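Tiltico: a baking time and temperature dataset

Version 2, released Apr 30, 2019
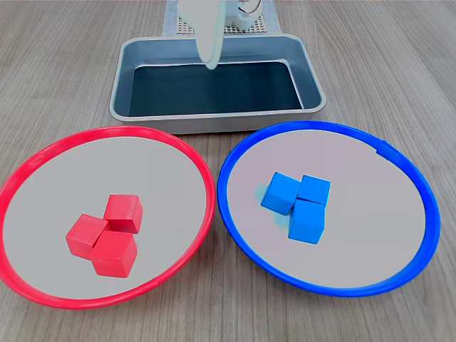 Tiltico is a table of home oven bakes. Each row records one bake: what went in, the pan size, the dial setting, the temperature read from a separate thermometer, and the internal temperature of the food when it came out. The table has 1320 rows. It is meant for people who write or check recipes and want to know how far a printed baking time can be trusted.

Contents

bakes.csv - the main table, one row per bake
ovens.csv - one row per oven, joined on oven_id
recipes.csv - ingredient weights in grams, joined on recipe_id
CHANGES.txt - corrections made after version 1

All files are UTF-8, comma separated, with a header row. Missing values are left blank. Older exports used -1 for a missing temperature; any script that still tests for -1 should be updated.

Columns in bakes.csv

bake_id: integer, unique, not reused after a row is withdrawn
oven_id: text, two letters and a number
recipe_id: text, matches recipes.csv
pan_length_mm, pan_width_mm, pan_depth_mm: inside measurements, taken at the base
batter_g: weight in the pan before baking
rack: low, middle or high
dial_f: oven setting in degrees Fahrenheit
air_f: mean thermometer reading over the whole bake
min_baked: minutes from door closed to door opened for removal
door_opens: number of times the door was opened before removal
core_f: internal temperature within one minute of removal
result: under, done or over, as judged by the person who baked it

Collection

Rows were entered by home bakers in Skurham and the surrounding towns. Each baker used a fixed set of 6 recipes: a plain sponge, a cornbread, a lean white loaf, a brownie, a baked custard and a shortbread. Ingredient weights had to fall within the limits given in recipes.csv. A bake outside those limits was returned to the baker for checking and dropped if the weights were confirmed.

Air temperature was read with a Celero probe clipped to the rack, with the tip clear of the pan and the oven walls. The probe logs to a card, and air_f is computed from the log. Logs were trimmed by hand where the baker started the probe before loading the oven. The raw logs are not part of this release.

Pans with sloped sides are measured at the base, so computed volume will be low for these. A column for the top measurements was considered, but too few bakers had recorded them.

Splits

No train or test split is supplied. If you fit a model, split by oven_id. Splitting by row puts the same oven on both sides and makes the error look much smaller than it is. For quick checks, a file of 800 rows (bakes_small.csv) is kept on the project page. It leaves out custard entirely.

Known problems

Convection ovens are marked in ovens.csv, but the fan setting for each bake was not recorded in version 1. Rows carried over from that version have a blank fan value.

The result column is a personal judgment. Bakers disagree most on brownies, and core_f is the better target there.

Shortbread is too thin for a reliable core reading. Treat core_f as missing for that recipe, even where a number is present.

Altitude is not recorded. All ovens are close to sea level, and the times should not be carried over to high ground.

Loader

The Tse script reads all three tables, joins them and converts Fahrenheit to Celsius on request. It needs Python 3.6 or later and pandas. Run it from the folder that holds the CSV files:

python tse.py --celsius --out joined.csv

Without --out, the joined table is written to standard output.

License and contact

Data: CC BY 4.0. Script: MIT.

Maintained by Kornél Csonka (tables) and Cheuk-hei Tam (script). Send corrections with the bake_id and the column name. The next release is planned for October and will add the fan setting for new rows.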